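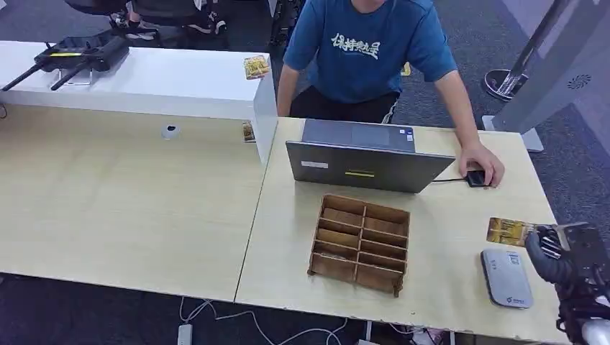 Limewash

Limewash is a thin mineral coating made from slaked lime and water, brushed onto masonry, render or plaster in several coats. It's one of the oldest wall finishes going, and I should say up front that I'm fond of it, so this entry leans a bit that way. I've limed my own place twice and helped with a fair few others.

What it is

People often call limewash a paint, and I do too when I'm being lazy, but it behaves differently. Ordinary acrylic paint dries into a film that sits on top of the wall. Limewash soaks in a little and then hardens by taking up carbon dioxide from the air, turning back into calcium carbonate (the same stuff as limestone, more or less). The finish is matt and slightly cloudy, and it lets moisture pass through, so old solid walls can dry out after a wet winter.

You'll also hear the word whitewash. In some places the two mean exactly the same thing, and in others whitewash means a cheaper mix bulked out with chalk, salt or glue. My grandmother used one word for the shed and the other for the house, and I never worked out her system.

Making it

The starting point is lime putty, which is quicklime that has been slaked in water and left to mature. You thin the putty with clean water until it's about as runny as full-cream milk, then put it through a fine sieve. Bagged hydrated lime works as well, though I find it chalkier and I like to leave it soaking overnight.

Please be careful with it. Lime is strongly alkaline and a splash in the eye is a real emergency, so wear goggles and gloves, even for a quick touch-up. Slaking quicklime yourself gives off fierce heat and I'd leave that to people who do it for a living. I buy mine in tubs from Kaufmann, who let theirs sit for six months before selling it.

Colour

Colour comes from earth pigments such as ochre, umber and the iron reds, because many other pigments break down in lime. Mix the pigment with a little warm water first, then stir it through. The wet colour is far darker than the dry one – my first test patch frightened me badly and dried to the softest apricot! Make enough for the whole job in one go, as matching a second batch is close to hopeless.

In the hill town of Culetti the older houses are nearly all a pinkish ochre, and the local rule is that each new coat goes on a shade paler than the last. I love the look of it, especially on the side streets where three or four generations of colour show through at the corners.

Putting it on

Limewash wants a porous wall. Brick, stone, lime render and bare earth are all good, and anything already sealed with modern paint is bad until it's been stripped. Brush off the dust, mist the wall with water and work the wash in with a broad, soft brush, crossing your strokes as you go. It goes on nearly clear and turns opaque as it cures, so resist the urge to load it up. Thick coats craze and come off on your sleeve.

Four or five thin coats is usual on new render, with at least a day between each. Avoid hot sun, strong wind and any chance of frost. In my part of Victoria I like April, when the walls have lost their summer heat and the mornings are still mild.

How long it lasts

A sheltered wall might go six years or more before it needs freshening up, while a weather side can look tired much sooner. Some people add tallow or linseed oil to the first coats to shed rain. It does help, but too much will stop the next coat taking, so use a light hand or skip it.

The best-recorded job I know of is the old grain store at Prutness, which was recoated under Kohei Aoki, a plasterer by trade. His notes put the walls at 2120 square metres and list 47 test panels, tried out on the north side before anyone settled on a mix. The last coat was signed off on 27 August 2018, and the panels were left in place, labels and all, behind the loading dock.

Limewash indoors

Inside, it suits dairies, cellars, laundries and anywhere a bit damp. Its high alkalinity when fresh discourages mould, and this is why farm buildings were done every year. It will rub off slightly on dark clothes, so I keep it away from narrow hallways.

See also

Lime putty
Distemper
Silicate paint
Drondby render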